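Speaker notes - flexible film packaging: seal integrity and the limits of the squeeze test
Session 2, after the coffee break. 35 minutes plus questions.

Opening. Skip the company history, it is in the handout. Start with the definition: a seal has failed when gas can cross it, whether or not the pack looks flat. Most of the people in the room judge a seal by eye or by hand. Ask for a show of hands, then move on.

Film structure. Three layers in the usual snack laminate: outer print web, barrier, sealant. Only the sealant melts. Say this slowly, as last time two of the questions came from mixing up barrier and sealant. The Rodeck film has a wider sealing window than the Clovia film, but it costs more per roll and curls in damp storage.

Jaw settings. Temperature, pressure, dwell. Dwell is the one people change first, since it is on the front panel, and it is seldom the right one. Show the Hassanpour line figures: 355 packs pulled over two shifts, 15 leakers, all of them at the back seam crossing. Raising dwell did nothing for these. At the crossing the film goes from two thicknesses to four, and the channel sits beside the step.

Handling after sealing. The seam is weakest while the sealant is still warm. Packs dropped straight into a case can open at the crossing and close up again under their own weight. Pause on the next slides while people find the page in the handout.

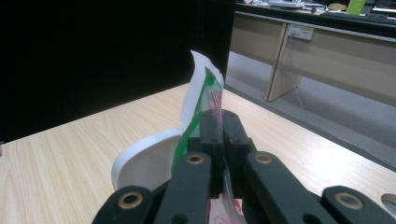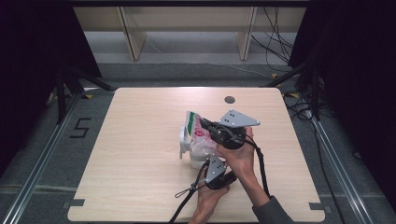
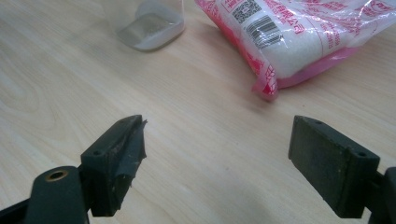

Wakana Ichikawa's note on the draft goes in at this point: the hand squeeze should stay in the procedure, but only as a coarse check between dye tests, and the operator should write down the pack position in the lane along with the result. Agree with this. Lane position was missing from the first month of the Hassanpour sheets, and without it the jaw could not be traced.

Test methods, in order of cost. Squeeze by hand. Water bath under vacuum, bubbles timed. Dye along the seam, pack cut open after 50 seconds. Pressure decay, which needs a fixture for each pack size. Faserport runs the last one on every lane change - mention it, but don't dwell on it, their packs are paper-based and the numbers do not carry over.

Common errors. Water bath too warm. Dye left too long, so that it creeps along the cut edge and reads as a channel. Samples all taken from the start of a roll.

If time is short, drop the common errors and go to the sampling table.

Questions. Minoru Honda has the spare samples and the dye. Expect one on recyclable mono-material film: the window is narrower, and jaw flatness matters more than the set temperature. Refer them to the table on the last page of the handout.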